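A day at the Villthorpe paper mill
Posted 11/23/21

I'd been meaning to get to the Villthorpe open day for years, and this time I finally booked in September, the minute the places went up (there are only 30 on each tour, so do be quick!). I came home with pulp on my shoes and a bag full of offcuts, and I'd go again tomorrow.

You start in the rag loft, where old cotton is sorted by hand and cut into strips. Then it's down a very steep stair to the beaters, great oval tubs that go round and round until the cloth has turned to something like thin porridge. The noise is tremendous! Our guide had to shout, and I missed half of what she said about the water, which comes off the hill through a stone channel and has to be soft or the sheets go blotchy.
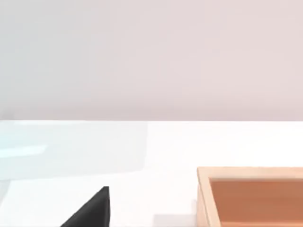

After that came the vat room, my favourite. You dip the mould, lift it level, give it one shake each way and hope. My first sheet had a hole in it, my second was thick as toast, and the third was good enough to go under the press. The regular makers manage 80 sheets in a morning, all the same weight, chatting away as they do it.

Lunch was soup and a cheese scone in the old drying shed, with the louvres open and a proper gale coming through. The shop sells a heavy cream paper called Lau that takes ink beautifully, and I bought far more of it than I'll ever write on. Tickets are £2 for children, and the afternoon tour is the quieter one.

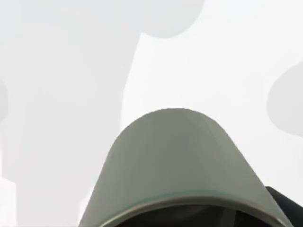 Marcus Van Dusen wrote in to say that the loft is closed in wet weather, so anyone keen on the rags should ring first, and that Lau also comes in a lovely rough finish if you ask at the till.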